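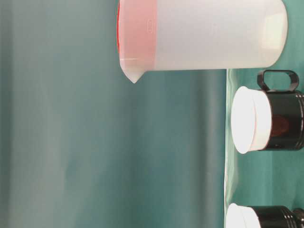
Translucent measuring pitcher with a reddish-pink band at the rim.

Forum > Laundry and Textile Care > Stain removal and dosing

Thread: Citric acid rinse, dosing by volume or by weight?

limewash_11
I run a descaling rinse on cotton towels every October, when the water gets harder at my place. The Mirby guide says one scoop per load, but the scoop that came with my tub is not marked. Does anyone dose by volume and get repeatable results? Machine is a Vora front loader.

tarn_and_twill
Volume is fine for liquids, poor for powders. Bulk density changes with grain size and with how much the powder has settled. Make a stock solution and dose that. I dissolve 267 g of citric acid in warm water and top up to 1000 ml. Then every 100 ml holds 26.7 g, whatever the powder was doing in the tub.

grist
Overkill for towels. A level scoop is close enough. I have used one for years and my towels are soft.

tarn_and_twill
Close enough for what? Weigh three level scoops from a new tub and three from the bottom of an old one. Mine did not agree.

selvedge
Agree on the solution, disagree on topping up in a kitchen pitcher. Molded graduations can be a few percent out, and people read them from above. Put it on a level surface and read at eye level, at the bottom of the curve. Or skip the marks and weigh the water too. Just don't mix the two methods: 267 g of acid added to 1000 g of water gives more than a liter of solution, so the strength is lower.

limewash_11
Good point, I would have done exactly that. Does the stock keep?

selvedge
Mine grows mold if I leave it – I make a small batch and use it within the week. Label it, keep it away from kids, and never put it in with chlorine bleach.

grist
So now we need a scale, a bottle and a label to wash towels.

pelmet815
Scale is a cheap Civska, the bottle is an old one. Not a big ask. My question is the rinse compartment. On my De Bruijn the softener drawer siphons early if filled past the line, so I split the dose over two rinses.

limewash_11
Mine has the same line. Will try 100 ml in the drawer on the final rinse and post the results after a few loads.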